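Section 6: Hard Drive, Blue Tray and Parts Board

Read the whole section before you pick up a screwdriver. Most of it concerns a piece of blue plastic, which is fitting, as most of the calls to the Kisville bench do too.

Before you start

1. Shut the computer down, pull the power cord, then hold the power button in for 13 seconds. Yes, with the cord out.

2. Lay the tower on its side on the bench, open side up, and take the side panel off. Put the panel somewhere you won't step on it. The Dranus repair sheet has a line for bent panels and it gets used.

3. Touch bare metal on the case. Do it again whenever you come back from the coffee machine.

CAUTION: Handle the drive by its tray. The circuit board on the underside has parts smaller than a sesame seed, and a thumb will find every one of them.

Checking the drive in its tray

4. Turn the drive so you can see the edge with the connector. The gold contacts should be clean and the black plastic housing around them whole.

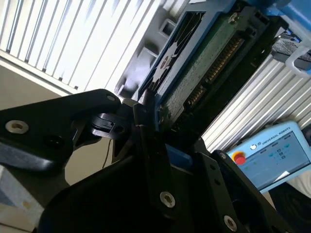
Nyokabi Kioko adds that if you have to ask whether a contact is bent, you should get a flashlight and stop asking. She would also like it known that pencil erasers are for pencils, and that dust on the board comes off with a soft brush or stays where it is.

5. Flex the sides of the tray lightly. It should spring back. A tray that creaks is fine. A tray that snaps is part 2710, and the storeroom wants the old one back.

Putting the drive in

6. Tuck the black cables out of the drive bay. They will drift back. Tuck them again.

7. Hold the drive over the bay with the tray lined up to the cage, then tip it down and let it find its own way in. If you are pushing hard, you are pushing wrong - lift it out and start over.

NOTE: Leave the power supply alone. It has nothing to do with this section and there is nothing inside it for you.

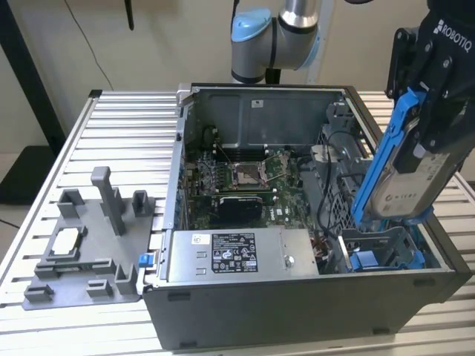
8. Connect the data cable, then the power cable. Each fits one way around. People have managed the other way, once per cable.

Using the parts board

Small parts go on the gray board while the tower is open. The bench used a coffee mug until September, and form 419 is the reason it stopped.

9. Set the processor in the square holder, metal lid facing out. Pick it up by the edges only.

10. Slide the memory module into the long slot. Don't force the clips.

11. Bring blue plastic parts to the lower part of the board last, when your other hand is free. They are an awkward shape and they knock into things - usually the thing you just put away.

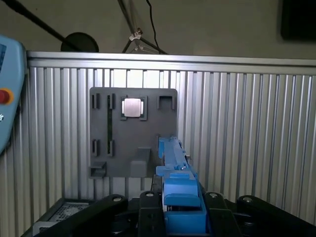
One reader of the Studitz edition wrote in to ask whether the board could lie flat on the bench instead, as hers did for years without losing so much as a screw. It can. Keep the holder facing up, and keep your sleeves out of it.

12. When the tower goes back together, check the board before you put the side panel on. Anything still sitting there that belongs in the computer is going to matter shortly.

Revised 11/15/24. Replaces the Lukumay bench copy, including the one with the notes in the margin.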